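手持ち型グリッパ導入前点検表(調達・予算検討用)
Stakau 設備計画室 共用機器担当

本点検表は、手持ち型グリッパの追加調達に先立ち、現有機および作業場所の状態を確認し、次年度予算の要求内容を定めるために用いるものである。対象作業は衣類および寝具類の取り扱いとする。各項目には判定と所見を付した。

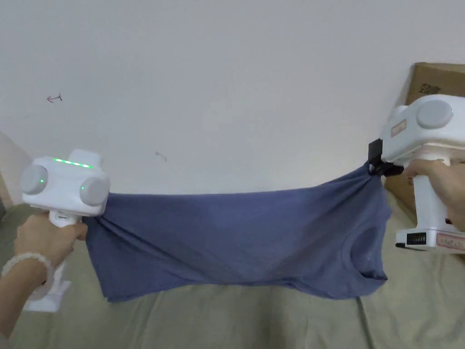
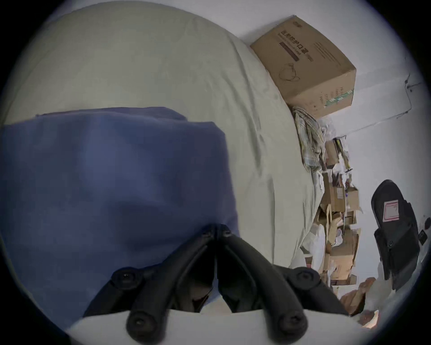
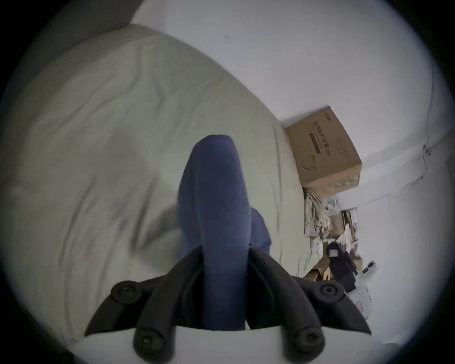
青色の布製品を対象としたグリッパ作業

最終更新:2月 設備計画室

判定の区分
適:現状のまま使用および追加調達の前提としてよい。
要改善:是正の内容と費用を予算要求に含める。
保留:資料または確認が不足しており、発注前に再点検を行う。

1 調達の範囲

1-1 調達数量が作業内容に見合っているか
判定:適
所見:Tシャツを左右に張って保持する作業では、両手に1台ずつ、計2台を同時に使用する。1台のみの追加では作業が成立しないため、調達は2台を1組として計画する。予備機を含める場合も同様に組単位とし、端数の発注は行わない。

1-2 現有機との互換性
判定:保留
所見:候補はNelleriaおよびTrasovの2社とする。Trasovの見積書には取付部の寸法図が添付されていない。現有の指部品をそのまま流用できるか否かにより、初年度の消耗品費が大きく変わる。寸法図の提出を受けるまで、価格のみによる比較は行わないこと。

1-3 左右の区別
判定:適
所見:両社とも左右共通の機体である。片側が故障した場合の入れ替えが可能であり、予備機の数を抑えられる。ただし、握り部の大きさは調整できないため、手の小さい使用者による試用を発注前に行う。

2 機体の状態

2-1 指部の固定
判定:適
所見:黒色の指部は丸頭のねじで左右に固定されており、片側2箇所、計4箇所が点検対象となる。使用開始前に緩みの有無を手で確かめ、月次点検では所定の工具で増し締めを行う。ねじの予備は本体価格に含まれない。見積依頼書に品番を明記し、別行で計上すること。

2-2 把持面の摩耗
判定:要改善
所見:布地は薄手のものから厚手のものまで扱うため、把持面の摩耗が左右で揃わない。現在の交換基準は使用者の判断に委ねられている。基準を文書化したうえで、年間の交換数を消耗品費に反映させる。摩耗した指部の片側のみの交換は認めない。

2-3 表示灯および表示部
判定:適
所見:緑色の表示灯を備えた機体については、点灯の確認を始業時の手順に含める。表示灯の意味を記した一覧を作業場所に備え付けること。候補機の表示方式が現有機と異なる場合は、使用者教育の時間を別途見込む。

2-4 管理ラベル
判定:要改善
所見:機体に貼付されたラベルの一部は印字が薄く、離れた位置からの判読が難しい。管理番号703の台帳を改訂する際に、全機のラベルを貼り替える。追加分については納品時に貼付を完了させ、未貼付の機体を使用に供しないこと。

3 作業面

3-1 作業面の材質および広さ
判定:適
所見:淡い色のシーツを掛けたベッド状の面を使用している。青色の衣類との色の差が明瞭であり、対象物の見分けに支障はない。専用作業台の新規購入は今回の要求から除く。

3-2 シーツのしわ
判定:要改善
所見:シーツにしわが残っている。薄手の布を置いた場合、対象物の縁としわが紛らわしくなることがある。作業の区切りごとに張り直すこと。ずれ止めの留め具は少額物品として購入可とする。

3-3 使用者の装身具
判定:要改善
所見:左手首に白いビーズのブレスレットを着けたまま握り部を保持している。布地への引っ掛かりおよび落下を防ぐため、作業前に外すことを手順書に追記する。費用は発生しない。保管用の小皿を備える程度でよい。

4 周辺環境

4-1 床面の整理
判定:要改善
所見:ベッドの脇と壁との間に、段ボール、紙類、包装材が積み重なっている。使用者が作業面の周囲を移動する際のつまずき、および燃えやすい物の集積の両面から是正を要する。回収容器を備えるほか、廃棄の頻度を定めること。追加機の納品時には梱包材がさらに増えるため、納品日までに撤去を終えるものとする。

4-2 保管箱の位置
判定:要改善
所見:「医用防护口罩」と印刷された段ボール箱が壁際に傾いて置かれている。箱の中身を確認し、継続して保管するものは棚へ移す。棚は既存の備品から転用し、新規の要求は行わない。

4-3 配線
判定:要改善
所見:壁沿いに細いケーブルが垂れている。用途を確認し、使用中のものは壁面に固定し、不要なものは取り外す。充電器を増設する場合、既存の差込口への重ね接続は認めない。電源の増設が必要と判断されたときは、機器費ではなく施設費で要求すること。

4-4 持ち運び用ケース
判定:保留
所見:壁際に黒色のバッグまたはケース状の物がある。内容と管理区分を確認する。機器の運搬に転用できる場合は、新規ケースの要求数を減らす。

5 予算区分

5-1 機器費
本体2台および標準付属品を計上する。設置調整費が本体価格に含まれるか否かを見積書上で明示させること。口頭での確認は証拠として扱わない。

5-2 消耗品費
指部、把持面、ねじ、ラベルを計上する。指部については供給継続の見込みを書面で求める。代替品の使用により保証が失われる場合は、その旨を比較表に記載する。

5-3 保守費
Nelleriaは引取修理、Trasovは代替機の貸出を含む年間契約を提示している。組で使用する機器であるため、片側の故障により両側が停止する点を考慮し、停止期間を含めて比較する。

5-4 教育費
初回の操作説明はErrajiに委託する案が出ている。現有機の手順書を流用できる範囲を先に確定し、委託の時間数はその後に算定する。

6 発注前の再点検

保留とした項目は、関係書類が揃い次第、再度判定する。要改善とした項目のうち、3-3、4-1および4-3は発注の条件とし、是正が確認できるまで契約手続きに進まない。その他の項目は納品までの是正でよい。

再点検の結果は本表の該当欄に追記し、旧判定は消去せず残すこと。判定を変更した場合は、変更の根拠となる書類の名称を所見欄に記載する。

備考
1-2の寸法図については、Trasovに再提出を依頼済み。
2-4のラベルは屋内用の在庫を先に使い切ること。
見積書の有効期限が予算決定より前に切れる場合は、同一条件での再発行を求める。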